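4.2 Household evaluation of the Rusu service

The second part of our evaluation concerns the Rusu service, which is sold by Limenham as a yearly contract. The customer receives a two-arm robot with grippers, a policy that is already trained on general household handling, and access to an adaptation tool called Peso. With Peso, the customer records own demonstrations in own rooms, uploads them, and gets back an adapted policy. The supplier says that no robotics knowledge is needed for this step. We wanted to know whether this is true for a small laboratory such as ours, and how much of the work remains with the customer.

All trials were planned and supervised by Kristine Agbayani at our Gevport site. We used the service as it was on 15/01/2022 and did not install later updates, so that the results of the different tasks can be compared. The adaptation tool asks for at least 200 demonstrations per task. We followed this number for every task and did not try with fewer.

From the list of tasks which the supplier recommends for a first contract, we selected the one called "keys to hook". A set of keys must be taken from a table and hung on a hook fixed to the wall. The task looks simple, but it combines several difficulties. Keys are thin and shiny, they change their shape when they are lifted, and the ring must be turned to the correct side before it can go over the hook. The table and the wall also need two different postures of the arms - this was the point where the unadapted policy stopped most often. Figure 6 shows the workspace of this task.
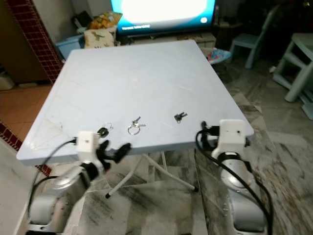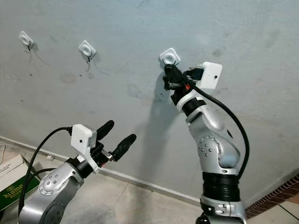
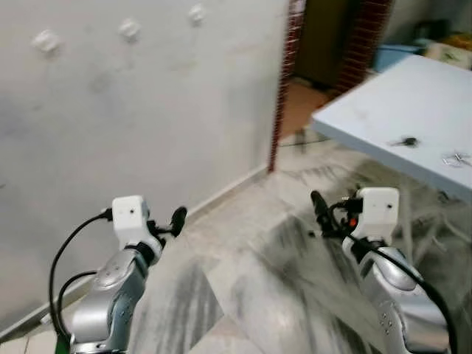 Figure 6. Workspace of the "keys to hook" task. Top: key sets on the table. Middle: a gripper at one of the wall hooks. Bottom: the wall fixtures and the table in one view.

A trial was counted as successful only if the keys stayed on the hook after the gripper had opened and moved away. If the keys fell down, the trial was counted as failed, also when the ring had touched the hook correctly. We think this rule is strict but fair, as a user at home would judge in the same way. The operator was allowed to stop the arms at any moment, and such a stop was a failure too. Between trials the operator put the keys back on the table by hand, without a fixed template.

In total we carried out 3,346 trials over all tasks, of which 1,000 belong to "keys to hook". The trials of this task were divided equally between 8 operators, and none of them had worked with the service before. Each operator read the supplier's manual and then had one practice session. We did not give additional help, except when a cable had to be checked.

Two remarks on the service itself are necessary. First, the upload of demonstrations was reliable, but the messages of the tool are short and sometimes hard to understand. When a demonstration is refused, the customer sees only a code, and the manual does not list all the codes. We wrote to Limenham about this in July and received a longer list, so later customers may have less trouble. Second, the contract does not say clearly who keeps the recordings after it ends. For a private home this is a serious question, and we recommend to ask it before signing.

The success rates for each operator, and the comparison with the unadapted policy, are given in Section 4.3.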